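Religion and Society, Unit 9
Claims of Answered Prayer: How to Read Them
Handout for Monday's section. Instructor: Ingeborg Brinkmann

Read this before you open the packet. The packet has the Narwood parish newsletters and the short testimony by Adebayo Okoro. You will want to argue about whether prayer works. Please hold off. The course can't settle that, and I doubt the newsletters can either. What we can ask is smaller: what is being claimed, who is claiming it, and what would have to be true for the claim to hold up.

1. What kind of claim is it?

"God heard us" is a statement of faith. "The fever broke while we were praying" is a statement about a fever and a clock. Newsletters slide from one to the other inside a single sentence, and readers let them. Mark the spot every time you catch it. Thanksgiving is a third thing again. A person who gives thanks for rain may not be claiming to have caused any.

Petition, thanksgiving, lament and confession all turn up in the packet under the heading "prayer." Sort them first. Most of the bad essays I get on this unit treat everything as petition.

2. Who got counted?

The Narwood prayer chain took 73 requests over one winter. The newsletter prints 22 of them as answered. It says nothing at all about the rest. Were they refused? Still open? Did the family move away and stop calling? Guangming Tang, whose chapter is also in the packet, thinks the silence is just good manners toward people whose news was bad. Maybe so. It still leaves us with a list that can only ever point one way.

Watch for the word "answered," too. In two of the printed cases the person died, and the entry reads "answered with a peaceful passing." A believer may find real comfort in that. As evidence it is useless, since no outcome could have been entered as a no.

3. When was it written down?

Okoro wrote his testimony 9 years after the illness it describes. He is a careful writer and I don't think he made anything up. But he had told the story from the pulpit many times by then, and stories told aloud get smoother. Compare his hour-by-hour account with the short note in the Hesau mission diary, which gives the recovery one line and spends the rest of the page on a leaking roof. 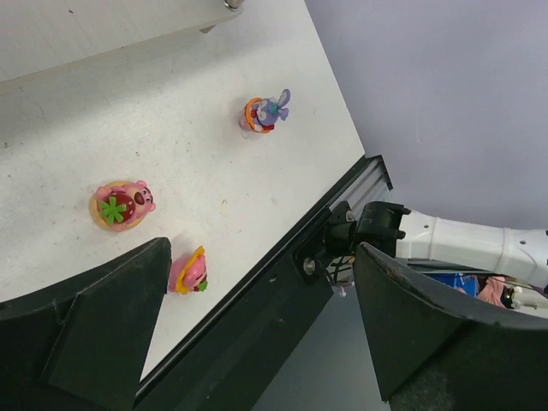 The diary isn't automatically right. Its keeper, Flurina Thaler, was busy and may have missed what mattered to the people at the bedside. Students tend to trust whichever source sounds driest. Dry sources leave things out too.

4. A caution in the other direction

Fatima Adeleke's essay complains that skeptics like me read a prayer as if it were a purchase order. I think she is half right. Plenty of the people in these newsletters kept praying after they got nothing they asked for, and a theory built only on results can't account for them. Her own answer, that prayer shapes the one who prays, is harder to test than she lets on. How would she know if it didn't?

For section: bring one newsletter entry, copied out by hand, with the faith claim underlined once and the factual claim underlined twice. If you can't find a factual claim, pick that entry anyway and be ready to say what it is doing. Read Adeleke last.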